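Open Day at the Pellinier Flower-Drying Barns

The Pellinier barns sit at the end of a gravel road outside Cunholm and open to visitors once a year, in September. I went in the morning, paid 9 dollars at the gate, and parked in the stubble field. The farm grows and dries flowers for shops and wreath makers. There were 540 tickets for the day and they were gone by noon.

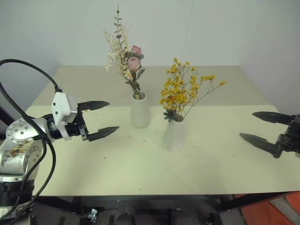 Drying takes up most of the space. The north barn has 189 racks, hung from the rafters on pulleys so they can be lowered for loading. Statice and strawflower go up first, in June, then larkspur, then the roses. The air is kept dark and moving, because light takes the color out faster than anything else. Dried flowers need no water, so almost any container will do, and a pair of plain white vases like the ones on the cream table suits them fine. The guide's one rule was to keep the finished stems out of the bathroom.

The roses were what I had come for. They are cut half open, stripped of their lower leaves, and hung in bunches of ten. Pinks go dusty and reds go nearly brown. Wogan, the seed house up the road, supplies a red that holds better, but it costs more and the farm only grows one row of it. 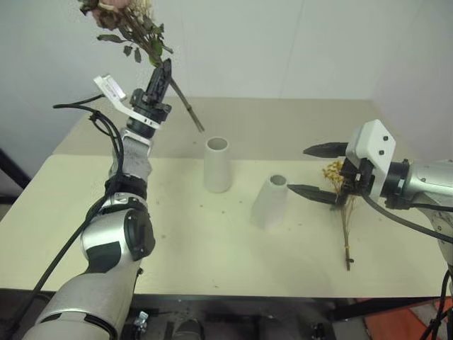

Plelletti disagreed about the hanging and said that roses stood upright in dry sand keep a rounder head, even if it takes an extra week and the sand gets into everything. The guide said they had tried it and went back to the racks. Sand is too slow for the volume they sell.

After the barns we were taken to the grading room. Stems are sorted by length and straightness, and anything short goes into bins for wreaths. Last season the farm shipped 1,326 boxes, most of them in the eight weeks before Christmas. 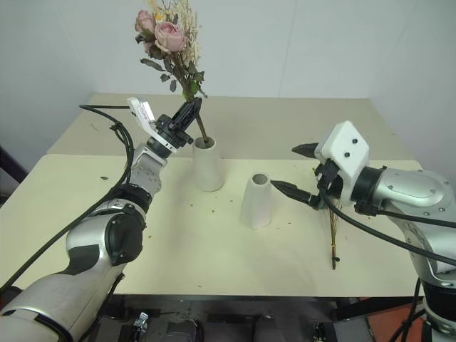
Breakage is the main loss at this stage. Larkspur sheds if it is handled on a very dry day, so the doors are left open for an hour in the early morning to let some damp in before packing starts. Grasses get a light coat of hairspray. I had expected something more technical. 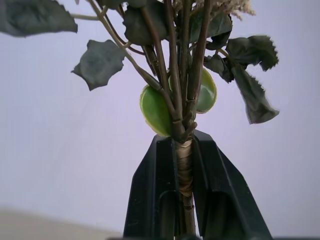
Artificial stems with dark green leaves and a pale plume.

The shop is in the old milk house. It takes cards, but the line was slow and the larger bunches had sold out when I got there. I bought a bundle of strawflower and a packet of statice seed. Lunch was soup and bread, served until two. Wear shoes you don't mind getting dusty, and bring a box for the drive home.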